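Workshop book, Wednesday, February 8, 2023

Long day at the bench, and a good one, so I'm writing it up properly while the tea is still going. Most of it went on the Durness box, the 148 covers Garnet McIntyre brought over in September that I have been promising him ever since. I'd done the easy ones (the clean definitives, the airmails) and had left myself all the miseries, as usual.

First job was getting the hinges off the 36 album pages at the back. The old gum on these is thick and brown and has gone glassy, and steam on its own wasn't shifting it. I tried the damp blotter sandwich Katalin Oláh showed me, ten minutes under a light weight, and they lifted beautifully! Two pages had the ink of the write-up starting to feather, so those came straight out and are drying between fresh blotters. I'll do the rest of the fountain pen pages with the humidity box and a good deal more patience.

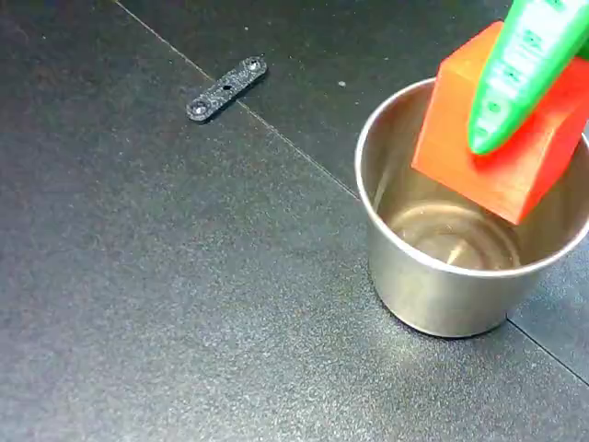
Sorting by postmark took up the middle of the day. I've stopped trying to do it by date first, as half the datestamps are only readable on one side, and I now go by town, then by type of canceller, then by date if there is one. The colours are the other headache. The registration labels run from a proper scarlet right through to an orange-red like the cube going into the steel cup, and I had been putting them all down as "red" in the list, which helps no one. From now on I'm writing orange-red when I mean orange-red, and I'll go back over the earlier sheets when I've got a wet weekend.

The registered cover with the double ring cancel is still my favourite of the lot. The stamp is tied nicely, the rate is right for the weight step, and there's a transit mark on the reverse that I'd missed completely until I held it at an angle under the desk lamp. Dalal Khoury thinks it's a relief postmark used while the usual one was away being repaired. I'm inclined to agree with her, but I'd like to see a second strike before I put it in ink. 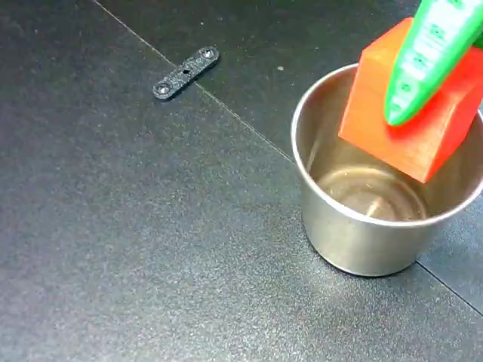 I've pencilled it in the list with a question mark for the time being -- Ewan Pomare has a run of covers from the same office and has offered to look through them for a match. He's also after any duplicates, so I've put 4 aside for him in the blue folder. Please don't file those back in the main box (Lilla, I'm looking at you, with great affection).

Supplies: the Birneo mounts are nearly gone. I've ordered 500 of the clear ones in the wider size, which suit the long envelopes better, and another packet of the Ebihara tissue. The Lidurden sleeves are fine for storage but too tight for anything with a wax seal on it, and I cracked the edge of one seal finding that out. Noted on the cover's record, and I've told Garnet, who was very kind about it.
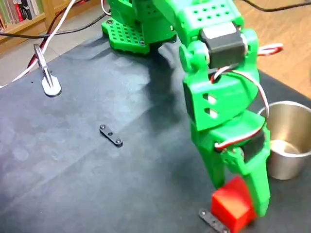

Green arm over the dark gray mat, servo cable looping down the side.

Still to do: scan the backs as well as the fronts, relabel the second drawer, and ring Lilla Szénási about borrowing the big light box for the watermarks. Drying pages to be turned first thing tomorrow, before anybody opens a window.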